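4.2 Waist measurement and size choice

The most exciting result of the Otville fitting trial concerns something very plain, the tape measure. We asked 190 women to measure their own natural waist at home and order a steel-boned underbust corset by the chart printed in the Burno catalog. A trained fitter then measured the same women on arrival. Most home readings were too large, and the gap grew with the thickness of the clothing worn while measuring. Women who had measured over a sweater were often a full size off!

We were delighted to see how quickly this could be fixed. A short card with one drawing and two sentences, telling the wearer to bend sideways and mark the crease, brought the second set of home readings much closer to the fitter's. The card costs almost nothing to print, and 50 women who had never worn a corset before did just as well with it as those who owned several. 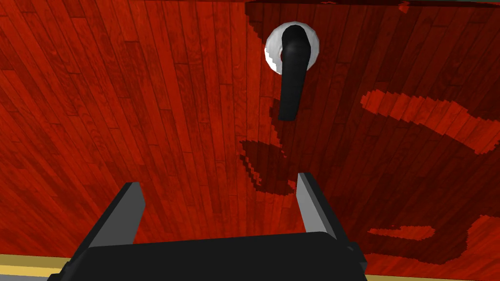
Torso length told a different and, to us, even richer story. Size charts in this trade nearly always start from the waist and leave length to a footnote, yet 13 of the women in the Lanz group returned a corset that fit perfectly at the waist and dug into the lap when they sat down. Adding a seated measurement, from under the bust to the top of the thigh, would have caught every one of these cases. Longer styles gave the smoothest line over the stomach for tall wearers, and short-waisted wearers much preferred the cropped pattern from Plasomcombe (bone lengths are given in Table 2).

Lacing gap is harder to pin down. Wearers disagreed, sometimes warmly, on how wide the opening at the back should be, and the same woman might lace tighter in the evening than at noon. We therefore report the gap as worn after one hour of sitting and walking, and take up its effect on comfort scores in Section 4.3.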